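Workshop Tips: What to Take Home from an Automation Open Day

Wekska runs its open day on a Tuesday in May, and this year the demonstration covered hand-held grippers, the kind an operator carries through a job to record it before a robot arm repeats it. The tips below are for the home workshop and kitchen. Most of them came out of watching the equipment being set up and packed down.

Cables first

Leave slack at the tool end. A cable that runs taut from a hand tool pulls on the plug each time the wrist turns. The Wekska demonstrators leave a loop of 600 mm between the tool and the first tie point. The same figure suits a rotary tool, a soldering iron or a stick mixer on a bench.

Tie loosely. Hook-and-loop straps are preferable to zip ties on any lead that gets moved, as zip ties bite into the sheath when overtightened. If a zip tie must be used, trim the tail flush with side cutters. A tail cut with scissors leaves an edge that will open a knuckle.

Coil over-under. Alternate the direction of each loop. The lead then pays out without kinks, and a 10 m extension cord coiled this way will still lie flat after years of use.

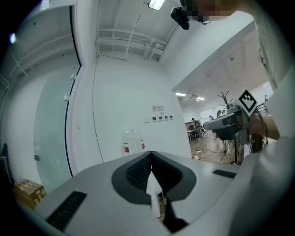 Hand-held tools should be judged by how long the wrist can hold them before the tip starts to wander. One gripper we tried was a Jolero unit with a listed mass of 1,000 g, which is near the limit for one-handed work at chest height. Keep the elbow close to the ribs and rest the forearm between passes. Check where the lead leaves the tool as well. On the grey gripper held up at the right, the black cable dangles underneath, and a lead in that position will catch on a vice handle or a drawer pull unless the bench edge is clear. A stand kept close by, like the dark tripod on the floor behind it, is a good place to park a tool between jobs. For a heat gun or a cordless driver at home, an old camera tripod with a hook screwed into the head plate does the same work.

Vents and dust

Slots in a tool housing are there for air. Brush them with a dry 25 mm paintbrush after sanding or after working near flour. Compressed air is acceptable at low pressure from a distance of 300 mm; closer than that, it drives the dust inwards. Do not wipe vents with a wet cloth.

Printed markers

Robots read black-and-white square markers to work out where a tool is. The cards need to be flat, matt and clean. The same applies to labels on jars and parts drawers. Print on matt stock, fix with double-sided tape across the full back, and press from the centre outwards. Gloss laminate throws glare under ceiling lights and is hard to read from an angle.

Lighting

The Drosik lamp on the inspection bench was set to 3,000 K. It was comfortable to sit under but poor for telling brown from red on small wires. For fine work, use a cooler lamp of 4,000 K or above and place it on the side opposite the working hand. Keep the warm lamp for the kitchen table.

Grip pads

Gripper fingers lose hold when the pads glaze. So do kitchen tongs with silicone tips and the rubber jaws on bar clamps. Wash in warm water with dish soap, rinse, and air dry. If the surface is still shiny, rub lightly with 400-grit paper. Replace the pads once they crack at the base. Wunderlich sells sheet silicone by the metre, and 2 mm is thick enough for most clamps. Cut it with a fresh blade against a steel rule.

Storage

Stack cartons with the heaviest at the bottom and the labels facing out. Leave a 50 mm gap to the wall in an unheated garage or shed. Write the contents on two adjoining sides.

Next month: descaling kettles and sharpening chisels on a flat stone.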